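Claltgate Evening Listings

Last updated: 2023-07-22

A table of evening openings, market nights and street events in the Claltgate quarter, put together from venue flyers, shop windows and the Zinix events calendar. We started it after growing tired of hearing that the quarter "comes alive" on its gallery evenings. Maybe it does. The tourist pages that say so mostly copy each other, and few of them list an opening hour you could rely on.

What you get is one plain text file, listings.csv, with 100 rows. Each row is one event at one venue on one evening. An event that repeats gets a new row every time, but only if we found a notice for that particular evening. "Every week all summer" on a poster counts as one notice and one row, whatever the venue says.

Columns:

- venue: name as painted on the door or printed on the flyer, accents kept
- street: street name, no house number
- kind: gallery, music, market, food or other
- opens and closes: 24-hour clock, blank if the notice gave no time
- price: as stated, in local currency, blank if not stated
- source: flyer, window, calendar or told
- checked: yes if one of us went and found the event running, otherwise no

The column to read first is checked. Only 30 rows say yes. The other rows tell you what a venue promised, and in our experience a promise from a bar owner in August is worth very little. If you build a map or a "what's on tonight" page from the unchecked rows, please say so on the page.

Sándor Kovács did most of the walking and Miklós Magyar typed up the flyers. They disagreed about the kind column more than anything else. The Bíró is a café with four or five prints on the wall, and it calls itself a gallery on Thursdays. Sándor put it under food. Miklós wanted gallery, on the grounds that this is what the notice said. It is under food in this version, and you are free to change it.

Cisten was harder. It is a self-service laundry by day that puts on acoustic sets in the evening, and the calendar has it as a "cultural space." We filed it as music for the dates with a named performer and other for everything else. Sixteen people fit inside, according to the owner – we have no figure of our own.
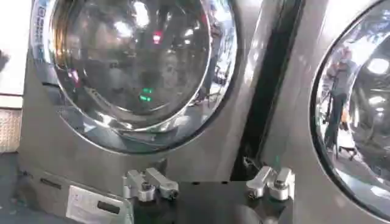 Two of the front-loading washers, side by side.

Known problems

The Zinix calendar drops accents and sometimes moves events by a day. Where a flyer disagreed with it, we went with the flyer. Where there was no flyer, the calendar date stands, and some of those are probably wrong.

Closing times are mostly fiction. "Till late" was entered as blank. Three venues gave a closing time that fell before the opening time, and those rows are left as found.

Prices marked "free" often meant free with a drink. We recorded the word on the notice.

Restaurants are thin here, and the row count shouldn't be read as a sign of how many there are. They hardly ever put up event notices. The streets behind the market hall are thin too – Sándor didn't get to them before the season changed.

There are no attendance numbers. We were asked for them twice, once by a person writing a brochure. Standing in a doorway and guessing at a crowd is how the quarter got its reputation to begin with, and we would sooner leave the column out.

Use

Fine for looking at which streets advertise most, for practicing on messy dates, or for checking a claim in a guidebook. Poor for planning an actual evening. Call the venue.

Corrections are welcome if they come with a flyer or a photo of one. Corrections from memory go in notes.txt and stay out of the table.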